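Search tickets Search Advanced My open tickets

Wrist view / grip compare, ticket opened by Suryani Siregar
Status: open
Project: Closdale
Assigned: Adi Raju

Problem

New fingers drop cloth. Old fingers didn't, or at least not this much. Same arm, same controller, same pick script from June. Swapped the fingers to the Wemov pair, re-zeroed, ran the laundry picks and got misses on anything soft laid flat. Hard stuff is fine. Cups fine, boxes fine. Want to know if it's the fingers, the force setting or the wrist camera calibration before we order a second pair for the Prundthorpe arm.

What I tried so far (Suryani)

- power cycle arm and controller, no change
- re-ran finger zero, closes to 2 mm now instead of all the way. Not sure if thats normal for this pair
- force limit up one notch. Grabbed better, but dragged the cloth along the seat cushion before lifting
- force limit back down
- put the old fingers on, same towel, same spot, picked first try
- Wemov fingers back on, missed again

January 5, 2018, Adi

Read through it. The 2 mm is the first thing I'd chase. Thin cloth just slides out of a gap like that. Is it a hard stop in the fingers, or the controller thinking it's closed early? Check the closed value in the config, the old pair had its own number and I bet it never got changed over.

Also send me a wrist view with the fingers open, want to see where the tips sit compared to the old pair. No need to move anything around for it.

Reply, Suryani

Config still had the old closed value, you were right. Haven't changed it yet, wanted the wrist view done first so we have a before. Fingers open, gray ottoman ahead, red and white cloth up on top toward the far right. Tips are lower in the view than the cloth. Both narrow down toward the end, with the darker slot near each tip.

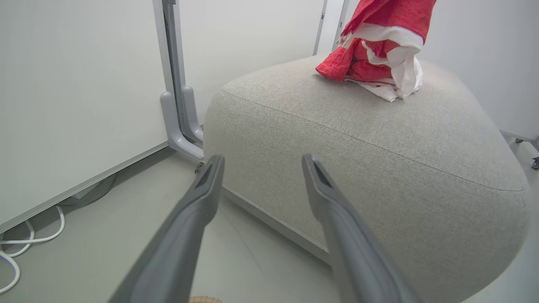
Reply, Adi

OK, useful. Few things:

1. Tips look even to me, left and right. Don't think a finger is mounted crooked. Still, check the screws.

2. Fingers take up a lot of the view. The old pair was shorter, so the crop we feed the pick script is probably wrong now. It's masking where the old fingers were, and the new tips stick out past the mask. Could be the script is reading finger as cloth.

3. Cloth is bunched in this one, which is the easy case. Need the flat case too before we blame anything. Bunched folds give the tips something to close on even with a gap.

4. Light gray fabric behind light colored cloth is going to be hard for the camera whatever fingers are on. Use the red part for the first test, then the white. Don't mix them in one run or we won't know which one failed.

5. Cables on the floor left side, under the white panel. Keep the base clear of those if you turn the arm that way.

Please do in this order, one change at a time:

- fix closed value, re-zero, write down the gap
- run flat cloth, 12 picks, old mask
- redraw mask for the new fingers
- run flat cloth again, 12 picks, new mask
- only then touch force

Reply, Suryani

Closed value fixed. Gap is gone, tips touch and hold a strip of paper when I pull on it. Screws were fine. Running the flat set after lunch.

One more, the close command times out at 1,000 ms and the new pair is slower to close than the old one. Saw two timeouts in the log from before, both on soft picks. Do I raise it or leave it?

Reply, Adi

Leave it for the first set, then we can see if it's still timing out with the right closed value. It was trying to reach a number that made no sense for that pair, so the timeouts may just go away. If they don't, raise it and note it in here, not in chat, I lose stuff in chat.

Tambunan crop tool has the mask editor, second tab. Save under a new name pls, the old mask is still used on the Prundthorpe arm.

Reply, Suryani

ok. Will save as a new file. Old fingers are bagged and labeled in the top drawer if anyone needs them for the comparision. Leaving ticket open until both flat sets are in.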